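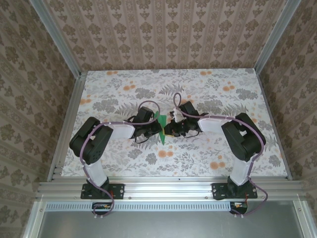

Automation at the Mullero works refers to the gradual introduction of small robot workcells at Mullero, a contract sorting and packing company, and to the changes in staffing, training and pay that came with it. The program began in the finishing hall, where light parts had been handled by hand since the plant opened. Each cell of the standard type holds two arms mounted along the front rail and facing each other, so that a single piece, such as the flat green one held up between the two grippers, can be passed or turned without being set down. The cells are known inside the company as Dukel cells, after the project under which the first of them were built.

Background
Before the Dukel project, the finishing hall employed 300 people on two shifts. Most of the work consisted of picking up a part, checking both faces and placing it in a tray. Company records from the period list wrist and shoulder strain as the leading cause of lost time. Turnover was highest on the evening shift, and the plant often borrowed workers from its sister site at Bovico during the spring rush.

Introduction of the cells
The first 14 cells were installed in April and ran next to the manual benches for one season. Parts that the arms failed to grip were sent back to the benches, where operators recorded the type of fault. In the first full week of operation the cells handled 1,958 parts. The weekly figure later reached 2,072, after the work surfaces were changed and the gripping positions were taught again by the bench staff.

Effects on work
No positions were cut during the trial season, under an agreement between the company and the shop council. Bench operators were offered training as cell attendants. An attendant loads parts, clears jams, inspects cables for wear and repeats the teaching of a movement when a new part arrives. The post is paid one grade above bench work.

Opinion among the staff was divided. Attendants reported less strain but more time spent standing and watching, and several asked to return to the benches for part of each week. Older operators objected that their knowledge of difficult parts was being recorded without extra pay. The company later added a teaching allowance, which applies to any shift in which an operator guides the arms through a new task.

Later development
A scheduling system named Mushi was added in the following year to assign parts to cells or benches. Its use remains limited to the day shift. Manual benches are still kept for soft, oversized and one-off parts.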